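The Tote Always Wins

I own 10 canvas totes and have never once packed one well. The accepted wisdom in Clutbridge is cans at the bottom, bread on top, snacks wherever. I object to wherever. A bag of chips laid flat under a jar is a bag of crumbs by the parking lot.

So snacks go in last, and they go in standing - fish tofu included, mixed flavors and all.
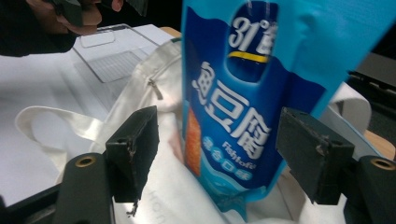
The case against folding

My neighbors fold the tote's top over, as if the groceries were cold. Leave it open. Let the tall things stick out.

© 2023 Clutbridge Letters | Contact | Back to top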